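Javcombe Community Table
Minutes of the monthly planning meeting
Held in the back room at Javcombe Hall, Monday, 7:00 p.m.

Present: Sewwandi Khondokar (chair), Aleksandra Kaczorowski (minutes), eight other members
Apologies: received from the two members on the dishwashing rota for this month

1. Minutes of the last meeting

The minutes were read and accepted with one correction. Under item 4, "the small oven" should read "the large oven." The small oven works. Aleksandra will change the file copy.

2. Matters arising

2.1 Back door. The latch has been replaced and the door now closes without being lifted. The old key no longer fits. New keys are with Sewwandi and in the lockbox by the meter cupboard. Anyone still holding an old key should throw it out.

2.2 Water jugs. Carried over from last time. The glass jugs are down to three and one has a chip in the lip. It was agreed to stop using the chipped one for drinks. It can hold wooden spoons.

2.3 Tablecloths. The long cloths came back from the wash smaller than they went in. They still cover the tables but do not hang over the ends. Members felt this was fine for lunches and not fine for the April supper. See item 5.

2.4 Parking. No reply yet from the hall office on the question of the side gate. Sewwandi will ask again.

3. Report on last month's lunches

Two lunches were held. The first was soup and bread, the second was baked potatoes. Attendance at the second was higher and the potatoes ran out before the last table was served. Those guests had soup from the freezer and were good about it, but the kitchen should not rely on that.

The soup lunch went more smoothly at the serving counter. The trouble was at the tables. Bread was put out on dinner plates, and the plates took up the space where people wanted to put their bowls. Slices slid off when the plates were passed. There was also a good deal of bread left at the two tables nearest the window and none at the table by the piano.

It was suggested that one person walk the room with bread after the soup is down. Others felt this would tie up a server at the busiest point. Left open and taken up again under item 6.

Comments from the guest book were read out. Most were thanks. One asked for the heating to be turned on earlier. One asked for the music to be turned off, and another on the same page asked for more of it. No action on the music. The heating will go on at 10 instead of 11.

4. Kitchen

4.1 Large oven. The door seal has been ordered. Until it arrives the oven runs cool at the front, so trays need turning halfway through. Aleksandra has taped a note to the handle. Please leave the note there.

4.2 Cupboards. The cupboard under the window was cleared out and wiped down. It held a lot of lids and not many pans. The lids that fit nothing are in a box by the door until the next meeting and will then go to the thrift store. The shelf is now free for table things.

4.3 Knives. The bread knife is blunt. Two members offered to bring one from home. It was thought better to have one that stays in the kitchen, and Sewwandi will buy one from petty cash. The old knife can be kept for cutting string and cardboard, with a piece of tape on the handle so it is not mistaken for the new one.

4.4 Dish towels. There are plenty, but they are being used on the floor. Floor cloths are the gray ones on the hook behind the mop. Agreed to put the dish towels in the drawer instead of on the rail.

4.5 Fridge. The bottom shelf belongs to the playgroup on weekdays. Something of theirs was used in the second lunch by mistake. It was butter and it has been replaced. A strip of masking tape with their name on it is now along the shelf edge.

5. April supper

5.1 Numbers. The supper will be laid at 14 tables. The hall has 19 folding tables in all. Two will be used for serving and one for coats and tickets, which leaves two spare. The spare tables should stay folded against the wall and not be used for putting things down, as happened last year.

5.2 Menu. Vegetable stew, bread, green salad, and fruit crumble. There was some discussion of a second main dish. A show of hands was in favor of keeping to one, made without meat, with grated cheese on the side. A member asked that the crumble be made with oats this time. Agreed.

5.3 Bread order. The bread will come from Olatunji, who supplied the rolls for the harvest lunch. They bake a long roll and a round one. The long roll slices more evenly and can also be torn by hand at the table. The round one keeps better to the next day. As there will be no next day, the long roll was chosen. Aleksandra will place the order and ask if it can be collected at 4 p.m. on the day so that it does not sit in the hall all afternoon.

5.4 Cloths. As noted, the long cloths are now short. Options were to buy new ones, to borrow, or to use paper. Luvau, the café across from the hall, has offered the loan of white cloths as long as they come back washed and ironed. The washing was not a problem. The ironing was. After some talk it was agreed to use our own cloths and lay a paper runner down the middle of each table – the runner can go over the ends and hide the short edges. Cost to be checked.

5.5 Seating. No place cards. Tables to be filled from the piano end.

6. Baskets for the tables

6.1 Following on from item 3, the chair asked for a decision on how bread is to be put out. The plates were not popular. Three kinds of basket had been looked into since the last meeting.

The first was the round wicker kind already in the hall loft. These are real willow, and several have broken ends that catch on sleeves. They also shed bits. They were thought to be beyond using for food.

The second was a wire basket with a cloth liner. These stack well. The liners would need washing after each use, and the members who do the washing were not in favor.

The third was a rectangular one from Hurken, the catering supply place, and this was the one most people liked. It can be wiped down and needs no drying time to speak of. Hurken sells it in one size.
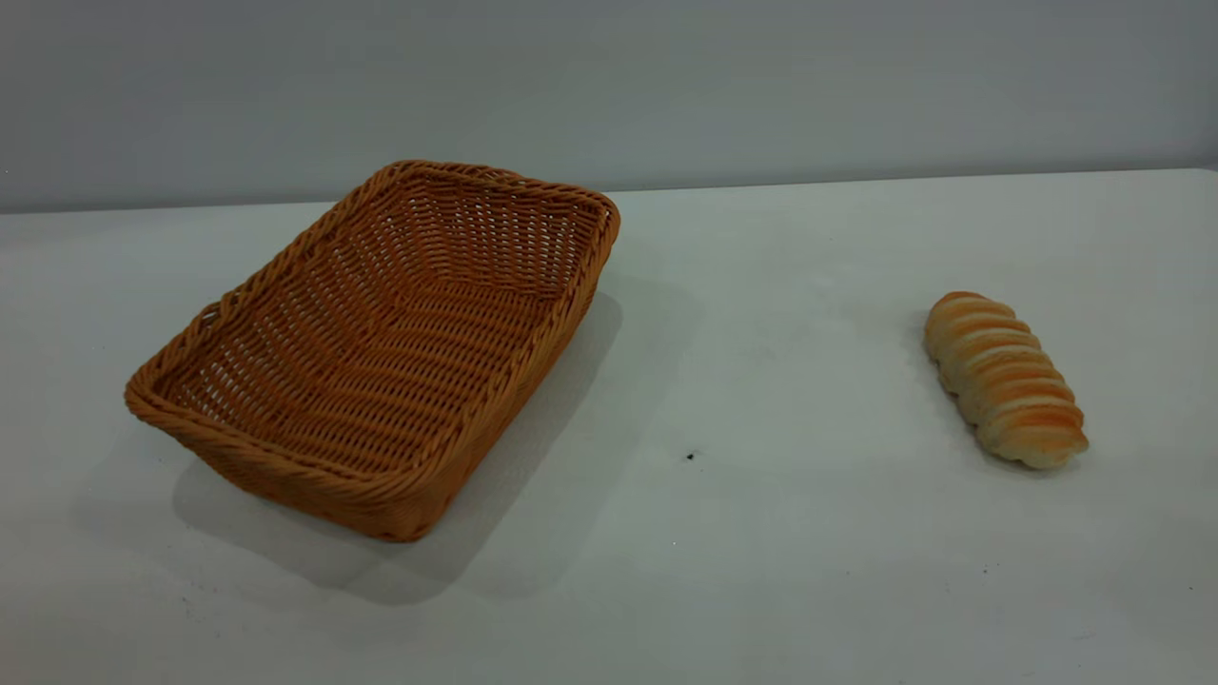

6.2 Size was the main question from the floor. Some members had pictured something deep, more like a basket for fruit. It is shallow, closer to a tray with sloping sides, and with one long roll next to it on a table it is easy to judge how the bread would go in. The braided rim is thick all the way along, so there is something to hold when it is passed, and the corners are rounded. A member pointed out that the weave has small gaps, including in the floor of the basket, and that crumbs would go through onto the cloth. It was agreed that a paper napkin in the bottom would deal with most of this. Napkins are already bought for the supper.

6.3 Color. The tan-orange was thought a little bright by one member. Others felt it would look warm against white paper. No other color was asked for.

6.4 How many. One for each table was proposed, with no spares. An amendment to order 13 and use a plate at the smallest table was put forward to save money and did not find support, as it would leave one table with the problem everyone is trying to fix. The proposal for 14 was carried.

6.5 Filling. Rolls to be sliced in the kitchen just before serving, with the slices kept together so each roll holds its shape. Servers will set the baskets down at the same time as the stew. Refills on request. The idea of one person walking the room with bread was dropped.

6.6 Storage. The baskets will go on the cleared shelf in the cupboard under the window (see 4.2). They should be wiped and shaken out before they are put away. Nothing else is to be stored in them. The last set of baskets ended up holding batteries and raffle tickets.

6.7 The round wicker baskets in the loft will be offered to the playgroup for the craft corner once the broken ends have been trimmed. Any they do not want will be thrown out.

Action: Aleksandra to order from Hurken. Sewwandi to speak to the playgroup.

7. Setup and clearing on the day

The hall is ours from 2 p.m. Tables first, then cloths, then runners. Cutlery is not to go out until the runners are down – last year it was all laid and had to be lifted again. Bread is collected at 4, if the bakery agrees. Doors open at 6.

Clearing up starts after the crumble. Bread left in baskets that have been on tables cannot be kept. Whole rolls that have stayed in the kitchen can be bagged and sent home with whoever wants them. Paper runners go in the recycling if clean and in the trash if not.

More people are needed for the last half hour. Four members put their names down at the meeting. The sheet is on the kitchen door.

8. Any other business

8.1 The clock in the main room is slow. It will be set right when someone next has the tall ladder out.

8.2 A member asked if the group could have its own shelf in the hall office for papers. Sewwandi will add this to her note about the side gate.

8.3 Lost property: one scarf, one glove, a casserole dish with a blue lid. The dish will be kept until the supper.

9. Next meeting

Monday, 7:00 p.m., same room, the week before the supper. Members bringing aprons home to wash should have them back by then.

The meeting closed at 8:40 p.m.

Minutes taken by Aleksandra Kaczorowski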